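Cirkudura Self Storage
Questions we get asked a lot

Quick answers below. If yours isn't here, ring the desk or email Tanveer Rind, who looks after new bookings and most of the moaning.

What sizes do you do?
Three. Drullus is the small one, fits a one-bed flat if you stack well. Pemik is the middle, most people end up here. Jaiswal is the big one, ground floor only, good for a whole house or shop stock. 136 units in all, so there's usually something free except late summer when the students turn up.

How long do I have to stay?
Minimum is 2 weeks. After that you pay by the week. No long contract. Tell us seven days before you want out.

Do I pay a deposit?
Yes, one week's rent. Comes back to your card once the unit is swept and your lock is off. Leave a mattress behind and it doesn't.

Can I store furniture?
Yes, most of what we hold is furniture. Take legs off tables, tape the screws in a bag to the underside. Wardrobes and tall cabinets go in upright against the side, doors tied shut with string or a bit of webbing. Not parcel tape straight on to wood, it lifts the finish. Old sheets over the top, not plastic, plastic sweats.

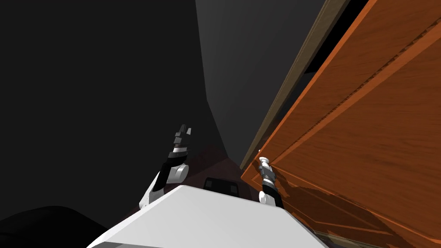
Tall wooden cabinet, standing upright.

Is my stuff insured?
Up to 2,000 pounds is included in the rent. More than that, you tell us the value and we quote. Be truthful with the number, if you under-insure the payout gets cut down to match. You can use your own policy instead but we need to see the paperwork before you move in.

What can't I store?
Food (except tins), plants, animals, gas bottles, petrol, paint thinner, fireworks, tyres over four. Mowers are fine if the tank is drained. Drained means drained.

When can I get in?
6am to 10pm with your gate code. Office is shorter hours, 9 to 5. If you forget the code after 5 there is no one to reset it till morning, so write it down somwhere.

Do you supply a lock?
No. Bring one or buy one from the desk. Disc locks are best. One lock per door, you keep the only keys.

Can I put up shelves?
Freestanding, yes. Nothing drilled, screwed or glued to the walls, they are shared with next door. Leave a hand's width between your things and the wall so air can get round. Marks on the paint we don't mind, holes we do. 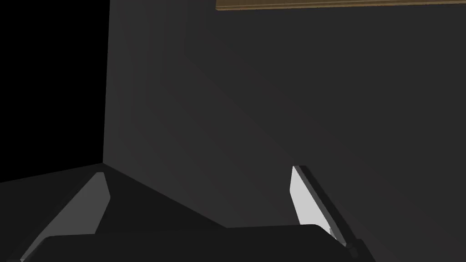

Moving in and out

Is there parking?
Yes, two loading bays by the side door. Forty minutes each please. Long vans reverse in from the lane end, the turn is tight the other way.

Are there trolleys?
Yes, free, by the lift. Bring them back. Lift takes 300 kilos, so pianos go in a ground floor unit or they don't go in.

Can somebody else collect for me?
Only if they're named on your form. Email us to add them, a phone call isnt enough.

What if I pay late?
Five days' grace, then your gate code stops until it's sorted. Talk to Tanveer early if money's tight, we can usually move the date.

Are prices going up?
Reviewed every March. You get a month's notice by email, check your junk folder.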